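March, cup rig, Soratport bench

Left arm froze again -- protective stop, run 8 of 20, no warning. Fingers over the green cup and that was that. 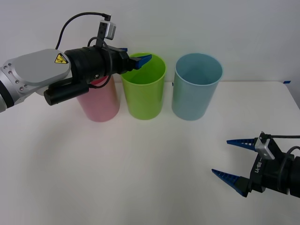 Gurkura support reckon it's the wrist torque limit and want the log before we touch it.

Fair enough, but the log stops at line 1234 mid-word, so good luck to them! Went back through the drops over green.

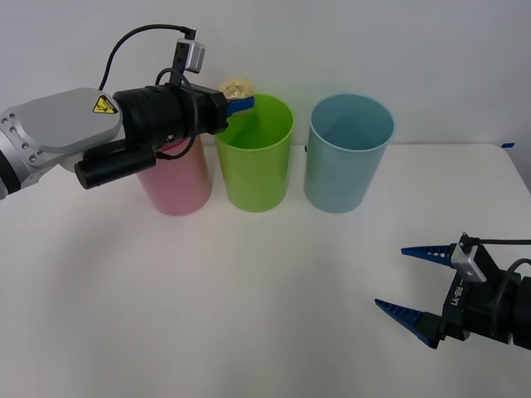
Right arm

Never faulted, but it sat waiting on the left one for nearly 300 seconds with no timeout. Not keen on that.

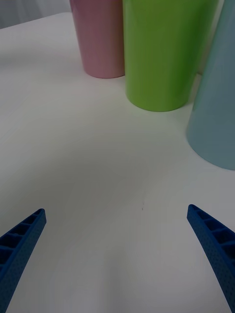 Wrist view: Skullulow cell, Brito logger

Fingers wide open, nothing in them. Timeout goes in before anyone restarts.

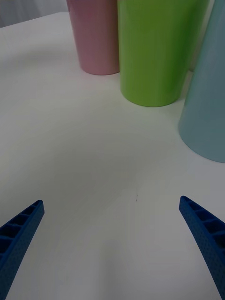
Could the e-stop chain be dropping out instead, someone from Brito asked. Will meter it after lunch.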